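The Shirts at the Bottom of the Drawer
A study of T-shirt ownership in Owusu Hall
Etornam Dramani
Cuden College, Introduction to Consumer Studies

Background

My original topic was the global cotton trade. After two weeks of reading I had learned that the global cotton trade is large. My instructor suggested I find something I could measure from where I was sitting, and where I was sitting was on a pile of T-shirts.

The question became this: how many of the T-shirts a student owns does that student wear, and what happens to the others? I expected a short answer. I also expected my own drawer to come out well, and that part of the report has been moved to the end.

Method

I recruited 10 residents of Owusu Hall by standing in the laundry room on a Monday night, when people have no way of leaving. Each one agreed to bring every T-shirt they owned to the second-floor lounge and let me put a numbered safety pin in the hem. Long sleeves were left out. Tank tops were left out after an argument.

Between them they owned 300 T-shirts. I checked this twice, hoping for a number that looked less made up.

Each person then kept a tally sheet inside the closet door for two semesters and made a mark each time a pinned shirt was worn. Sleeping in a shirt counted. Trying it on and taking it off again did not count, although one participant felt strongly that it should, given how many mornings it would have earned her. If a safety pin fell out, the owner was supposed to report it. Two pins were reported. I found a good many more than two in the dryers.

At the end I collected the sheets and asked each person three questions about every shirt: where it came from, why they had kept it, and whether they would give it away today.

Results

The sheets recorded 3,846 wears. Shared evenly, that would give every shirt a decent life of nearly 13 outings. They were not shared evenly. Exactly 100 shirts were never worn at all, and most of the marks belonged to a small group of favorites that went from body to laundry to body without ever seeing the inside of a drawer.

The unworn shirts had a few things in common. Free shirts did badly, especially the ones handed out at orientation in August, which come in the size the organizers have left. Shirts bought on vacation did slightly worse than shirts bought by somebody else on vacation. Plain shirts did better than printed ones. Color mattered less than I had predicted: pale colors were worn about as often as dark ones until the first coffee stain, after which they became pajamas and their numbers went up.

Storage turned out to matter quite a bit. People who stacked their shirts wore the top of the stack. When clean laundry came back it went on top, so the same few shirts cycled and the bottom ones stayed where they were, getting flatter. The two participants who filed their shirts upright used a wider range, though they were also the sort of people who file shirts upright, and I can't separate the two effects.

Folding sides and sleeves in toward the middle gives a narrow bundle that will stand up in a drawer. A mint-green T-shirt on a white table, with one sleeve folded in:
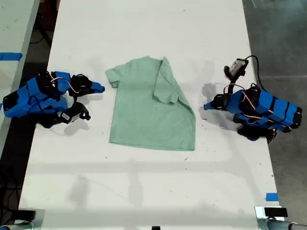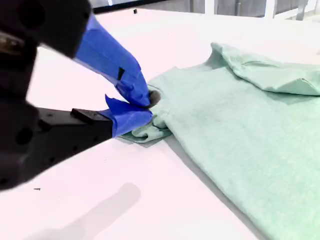
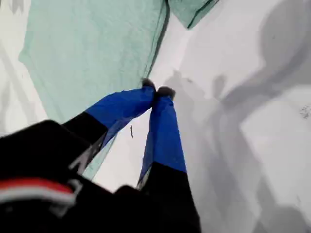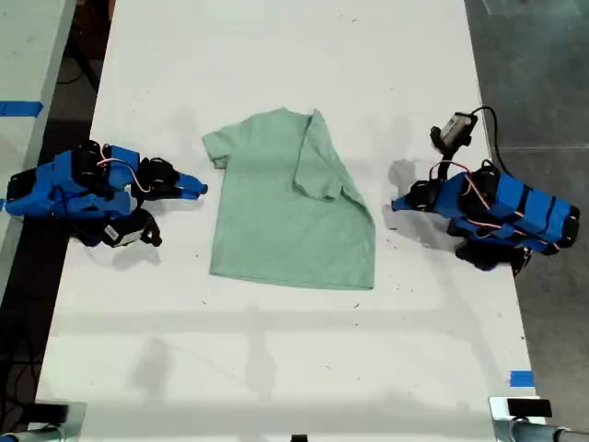 Reasons for keeping a shirt

"I might paint something" was the most common answer. I followed up on this and none of them had painted anything. Sentiment came second, and I have no criticism to make of it – a shirt from a grandmother's bowling team is not in the drawer to be worn. Third was a group of answers I coded as "forgot I had it," which includes one shirt that belonged to a former roommate and was claimed by the wrong person for the whole study.

When I asked which shirts people would give away today, they parted with far fewer than they had left unworn. Wevivik, the thrift store in Iria, took what we brought over. The woman at the counter said they had plenty of T-shirts and asked if anyone had coats.

Limitations

Ten people from one building is a small sample, and all of them do laundry on Monday. Having a tally sheet on the closet door also changed behavior. Three participants admitted to wearing a neglected shirt out of guilt, so the true number of unworn shirts is probably higher than mine. I did not weigh the shirts or look at fiber content, and I'd want to do both if I repeated this.

My own drawer

I was participant seven. I own a shirt from a half marathon I did not run. It has no marks on its sheet, and I told the interviewer, who was me, that I might paint something.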